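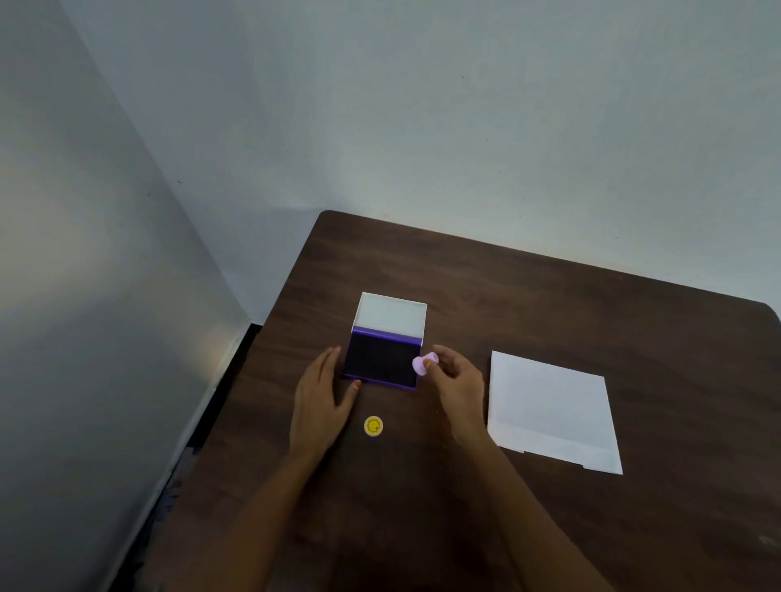 Words: Prelilgate demo team

The Clakora is a bench-top arm for small, light handling jobs such as stamping, sorting and packing. It is made by Grulis and can be seen working at our open day in Mostyn this July. Doors open at 10 am and the last demonstration starts at 3 pm.

The arm has a reach of 614 mm and runs from an ordinary wall socket. It comes with one two-finger grip, a table clamp and a 5 m cable. A softer set of finger pads can be ordered separately. 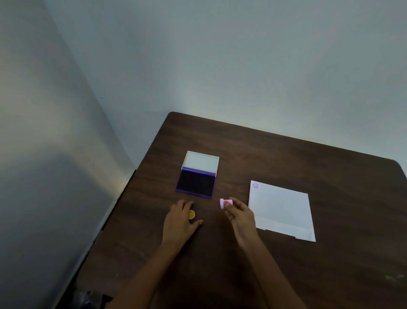 Page last changed: June

Each demonstration starts with a person doing the job by hand, then the Clakora takes its turn at the same job. Stamping is a good test for an arm of this size. The stamp has to be picked up the right way round, inked and brought down flat – a small tilt leaves half a mark. One clean purple print near the corner of a sheet is the standard we set for it.
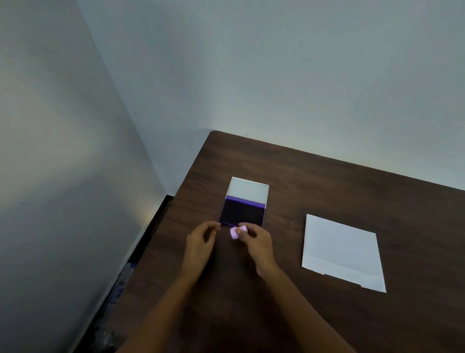 The Clakora has to be set up again whenever the layout of the table changes, and visitors are welcome to try this for themselves. Setting up takes a few minutes with the hand control. For stamping, the grip should close on the stamp as a thumb and fingers do, with the paper flat on the table to the right and clear of the arm's path. Left-handed layouts can be saved as well. The control holds 900 steps, enough for several jobs.

Parking at Mostyn is behind the main building. Please bring your own small items if you would like to see them handled – nothing over 3 kg. Prices are given on request and orders can be placed on the day.

We use cookies to remember your settings. Accept / Manage cookies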